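Britmont Exercise Notices, data card

Maintained by Tahmineh Mousavi. Last revised April 24, 2024.

What it is

A table of 3377 public notices about military exercises: road closures, airspace warnings, range firing times, harbor restrictions. The earliest are from 2022. Each row is one notice, with the text as published, the issuing office, the start and end times, and a category we assigned by hand.

What people think it is

A record of how many exercises took place. Please don't use it that way. A notice says that someone planned to close a road. Some drills produce a dozen notices, some produce none, and canceled ones often stay on the website looking exactly like the rest. I have seen the row count quoted as a measure of "rising activity" and I don't believe it for a minute. The jump in September is mostly one office learning to post its notices separately.
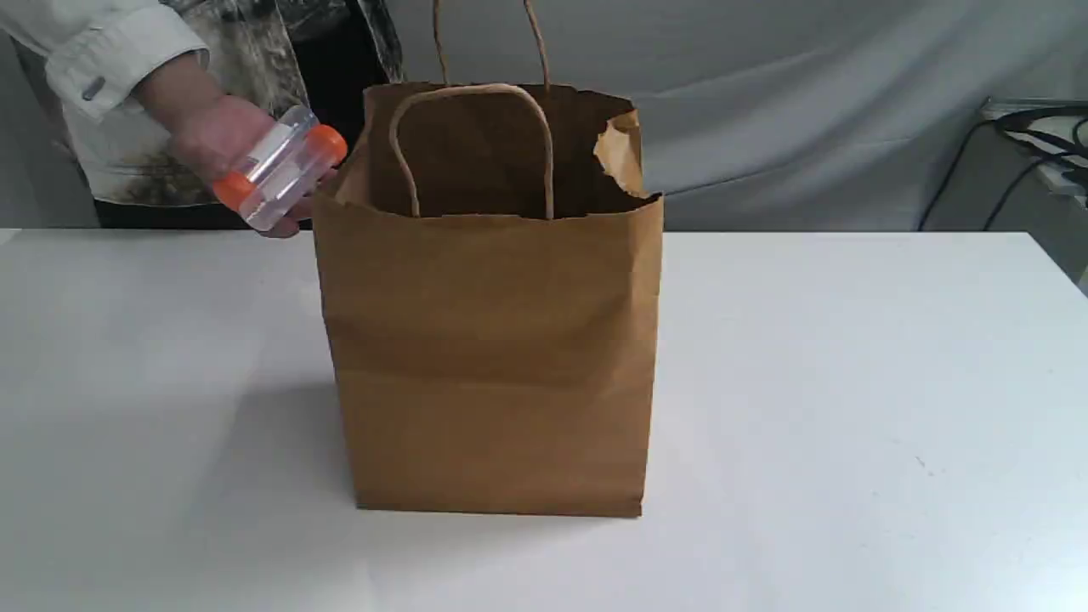
Categories are weaker than they look. Marjan Jalali and I labeled the same 100 rows and agreed on 90, but those were easy rows, mostly road closures. The "joint" label is the worst of the lot – offices use the word for anything from a shared parking lot to a full landing drill, and we copied their usage.

Files

notices.csv has the main table
offices.csv has office names and the older spellings
labels_check.csv has the double-labeled rows, with disagreements left in

Known problems

Times are local, and the Domov office switched formats partway through without saying so. Rows from Vahidi were typed in from scanned pages and contain typos. The location column holds place names only. The Bruteo import script guesses coordinates from them, and its guesses should be thrown out.

Corrections are welcome if they come with a copy of the notice. "Everyone knows it was bigger than that" is not a correction.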